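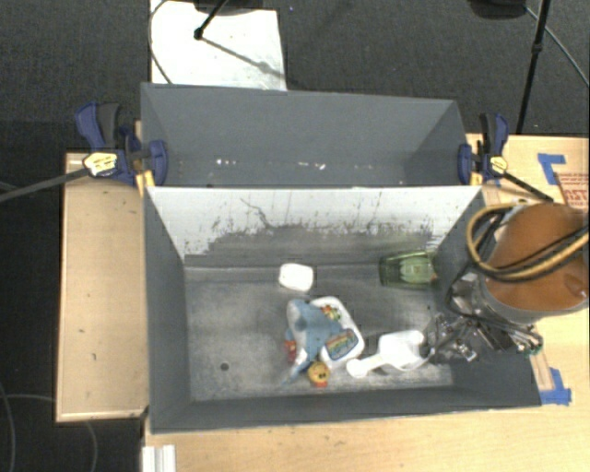

## Moving out, part whatever

Boxes everywhere. Kettle still unpacked because I'm not a monster. Writing this on the stairs with my knees up, the chairs went this morning.

So. The flat in Flarnberg. 52 steps up to the front door, and I have now done them so many times today that my calves have gone a bit wobbly. Fereshteh came at eight to help, brought pastries, ate most of them (fair). She's better at throwing things away than I am. I'd stopped to read an old phone bill and she just took it out of my hand.

Things I've found so far: three left gloves. The good scissors. A birthday card I wrote to my aunt and never posted, stamp on it and everything. Will post it now, she'll only be two birthdays behind.

### The bathroom cupboard

Worst bit of the whole flat, worse than the loft. How does one person end up with that many half bottles of shampoo? I decided at the start that anything under a quarter full goes, and then I cheated straight away and poured four of them together. It's now a sort of grey-green and smells like a garden centre. Using it anyway.

Soap I'm keeping. All of it. My gran used to put new bars in with the jumpers so they'd dry out hard and last longer, and the jumpers smelt nice, and I've done it ever since. Opened the drawer today and got a whole noseful of her house. Had to sit down for five mins. Fereshteh pretended to look for the tape.

### Money, boring

Van was meant to be 484. It's 584. There's a stairs charge, which is on page 2 of the thing I signed, which I did not read. The man on the phone at Sisodia was perfectly nice about it and did not budge one inch. Plus 100 deposit for the new keys. So beans on toast till the end of June then.

Also rang to get the internet moved over and they want 5 working days. Five! I'll be borrowing next door's if they're friendly. If this blog goes quiet that's why.

### New place

Ground floor. GROUND FLOOR. Pouran Safavi lived there before me and she's left a note about the boiler, two sides of paper, with a drawing. You have to turn the left tap till it clicks, wait, then do the other one. She's underlined wait. She also says the back door sticks when it rains and the woman upstairs plays the piano in the evenings, quite well, mostly slow stuff. I like her already and we've only met the once, for ten minutes, in a hallway.

There's a bit of yard as well. Mostly nettles. I want beans up the wall and a proper bench, and a washing line because I've been drying sheets over doors for years and I'm sick of it. Probaby too late in the year for beans. Going to try.

Right, Fereshteh is shouting that the wardrobe won't go round the bend in the stairs. It came up them so it must go down. Unless we built it up here. Did we build it up here? Oh no I think we built it up here.

More when I've found a screwdriver, they're in a box marked MISC and there are alot of those.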